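2/12/23

Hard water residue, continued from the last entry. Bench 2, then desk in the afternoon.

Kumeo sample first. The conductivity reading on the Nidero converts to 520 mg/L total dissolved solids with the factor the meter ships with. I don't trust that factor for this water. It assumes something closer to a sodium chloride solution and Kumeo is mostly calcium bicarbonate with some sulfate behind it. Ran the gravimetric check in parallel: 200 mL through a glass fiber filter, into a tared dish, down to near dryness on the water bath, then into the Wanyama oven overnight.

At 520 mg/L the dish ought to pick up 104 mg. It picked up less than that. The dish had reached constant weight (two weighings in a row agreeing to the last digit I'm willing to believe), so the shortfall is not drying error in the direction I'd worry about. Retained moisture would push the number up.

Part of the shortfall has to be bicarbonate. On evaporation two bicarbonates go to one carbonate plus carbon dioxide plus water, and close to half of the bicarbonate mass leaves the dish. Any comparison of a summed ion analysis against a dried residue has to carry that correction. The old sheet doesn't have it. I've added a column. Left the old columns alone so the earlier entries still line up with their page references.

Also to be checked: whether the meter's temperature compensation was on. Readings are supposed to be referred to one temperature and we've been using the sample as it comes. The bench bath was at 20 °C for the morning set. Not sure about the set before that, it isn't written down.
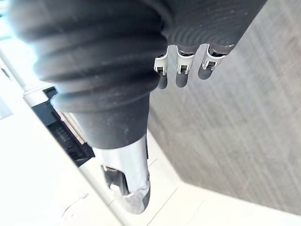

Kauko Kettunen, after reading the draft of this page, points out that the meter factor and the bicarbonate loss are two separate errors and that I've been letting one excuse the other. His suggestion is to forget the conversion altogether, report conductivity as conductivity, and let the dish speak for the solids. He would also run the alkalinity titration on the same bottle, same day, before it has had a chance to shed carbon dioxide.

Agreed on both. Alkalinity to be done first thing on any newly opened bottle from now on. A half-full bottle with air over it drifts, and with this water you can get a bloom of fine carbonate on the shoulder of the glass, at which point the hardness figure is wrong as well.

Hardness by EDTA. Buffer to pH 10, Eriochrome Black T, titrate wine red to clean blue. The end point on Kumeo is slow if the sample is cold and I overshot on the first run. Discarded it. Second and third were fine. Softened Kumeo (through the Wellitz cartridge) turned blue on the first drop, as it should with a fresh cartridge.

Note for whoever writes the summary: softened does not mean low solids. The cartridge swaps calcium and magnesium for sodium, charge for charge. Mass in the dish is close to unchanged, slightly up if anything on the calcium side, since two sodiums weigh a little more than the one calcium they replace. The spots are still there on softened water. They are just sodium salts and they wipe off with a damp cloth. Danica had this the wrong way around on the wall chart and has already fixed it.

Slide tests.

Method as before. Clean glass slides, rinsed with deionized water, dried, handled by the edges. One drop of each water by pipette, left level on the bench under a loose cover, no airflow. Scored the following day against the black card, side light.

Unsoftened: a definite ring, heavier at the rim than the middle. Material is carried outward as the drop dries because the contact line stays pinned and the edge loses water faster than the center. Under the low-power objective the rim is a crust of small blocky crystals with a few needles further in. I'm reading the blocks as calcite and the needles as gypsum, but on habit alone. A drop of dilute hydrochloric acid on the rim fizzed briefly and left the needles, which is at least consistent.

Softened: ring present, fainter, soluble. Gone after one rinse.

Deionized: nothing I'd score. A very faint edge on one slide, probably from the slide. I should be wiping these with ethanol before the final rinse and wasn't.

Softened plus rinse aid at the low dose: no ring. The drop had spread to a thin film and dried as a haze that shows only at a grazing angle. Whether people would count that as a mark is not something the slide can answer.
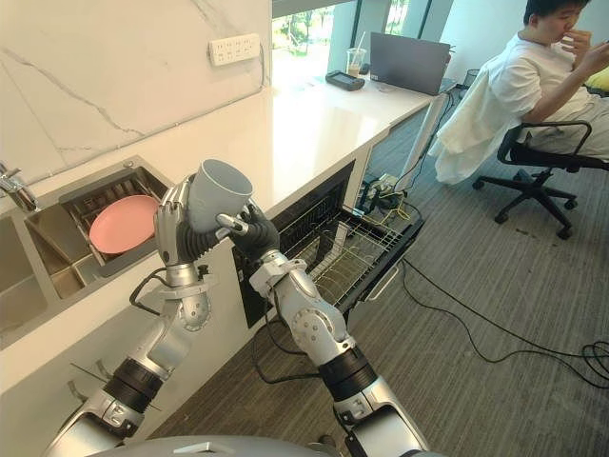 Pale gray cup held up at the white counter.

Curved ware. The slides are flat and level and real tableware isn't either of those, so the slide score can only ever be a ranking. A drop on a vertical wall isn't round when it dries. It sags, the lower edge thickens, and the deposit is a crescent with most of the mass on the downhill side. On a rim or a foot ring the water collects and sits, and the last of it to dry holds the most concentrated solution. I would expect the worst deposits there whatever the surface finish.

Tried to reproduce this with slides leaned against a block. Same drop volume, same waters. The leaned unsoftened slide gave the crescent. It also gave a faint trail above it where the drop had moved before pinning. Score by the existing card is lower than for the level slide, which is misleading, as the residue is the same mass in a smaller patch. The card grades visible area. Suggest a second grade for the thickest point.

Surface condition matters more than I'd allowed. A slide with a trace of detergent left on it sheets the water and dries with no ring. A slide with a trace of grease beads it, and each bead makes its own. If cleaning before the test isn't controlled, the result is a test of the cleaning.

Cleaning procedure for slides, to be used from this entry on:

Detergent wash, warm.
Tap rinse.
Ethanol wipe, lint-free.
Deionized rinse, two changes.
Drain on edge, covered.
Reject any slide where the final rinse breaks into beads.

The last step is the old water-break test. Costs nothing and catches most of it.

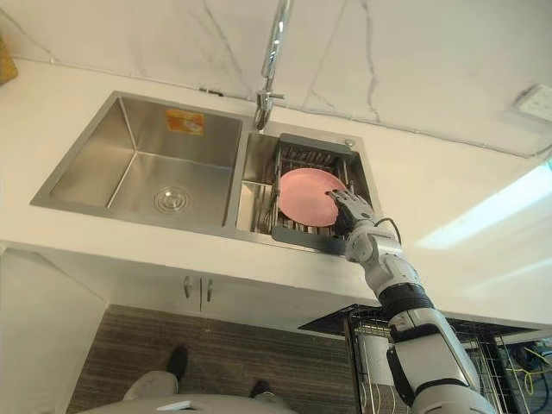
Drainage is the term missing from the model. The residue left on a surface is just the volume of water that stays there times its concentration, and we've spent two entries on concentration while fixing the volume with a pipette. For a film running down a plate the thickness falls off with time and with viscosity, and it goes up as the surface is laid closer to horizontal, the component of gravity along the surface getting smaller. A round plate stood upright in a rack with a slight tilt, as with the pink one, has nearly the whole of gravity working along its face, so the film should thin quickly and the held volume be governed by the bottom edge of the rim and the points where it touches the rack. The tilt costs very little. The cosine hardly moves for small angles away from vertical. Contact points are another matter: each wire or slot holds a bridge of water by capillarity and that bridge has no reason to leave until it evaporates.

So two volumes to measure, film and bridge. Film can be done by weighing. Wet the piece, drain for a fixed time, weigh, dry, weigh. Bridge is harder. Danica Koubek suggests blotting the contact points with a pre-weighed strip of filter paper and weighing the strip, which will be crude but probably enough to say which term is larger. I'd put money on the bridge for anything stood on edge, and on the film and the well for anything laid flat.

Drain time to be fixed at 6 minutes. Picked for convenience. The film is still thinning then but slowly enough that a few seconds either side won't show on the balance.

Evaporation rate has to be logged too. Same water, same volume, but a slow-drying drop gives larger crystals and a more visible rim than a fast one. The slides done under the cover and the ones from April done in the open rack are not comparable for that reason, and I've marked the April page accordingly. Humidity was not recorded in April. It's recorded now, left column.

Flat-laid pieces: depends on the well. Anything with a raised rim holds a pool if it's face up, and the pool dries inward from the edge in stages, leaving nested rings. Face down it drains, but the foot ring then holds a pool on the back. For the trial, orientation goes on the sheet as U (upright), F (face up), D (face down). No blanks accepted.

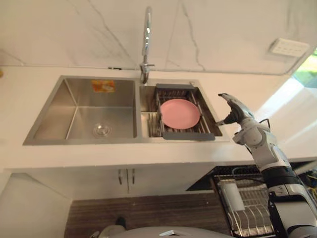
Double-basin sink with the dish rack over the right side, pink plate lying flat on it.

Cartridge life. The Wellitz is rated by total hardness removed, so the usable volume depends on the feed. Keep a running tally of liters through against the measured hardness on the inside cover. Breakthrough shows as a pinkish tinge holding on with the indicator when it should go straight to blue. It comes on gradually. Check at every start-up and don't rely on the tally alone.

Regeneration brine needs a long flush afterward. If conductivity of the outflow is still falling, it isn't flushed. Last time I started collecting too early and the softened blank came out well above the feed on solids, all of it salt.

Oven: the Wanyama overshoots on recovery after the door has been open. For the carbonate residues this makes no odds. For anything with gypsum in it, it does, because water of crystallization comes off over a range and the weight depends on where in the range you stopped. Keep the door closed. Dishes in together, out together, desiccator before weighing.

Outstanding:

Alkalinity on the new Kumeo bottle, same day as opening.
Repeat gravimetric, duplicate dishes, with the bicarbonate column filled in.
Re-score the leaned slides once there's a thickness grade. Kauko to propose wording.
Filter paper strips cut and tared (Danica).
Find out whether temperature compensation was on for the earlier set. If nobody can say, strike the set.

Dishes went back in the oven at the end of the day. Weigh tomorrow before the balance room warms up.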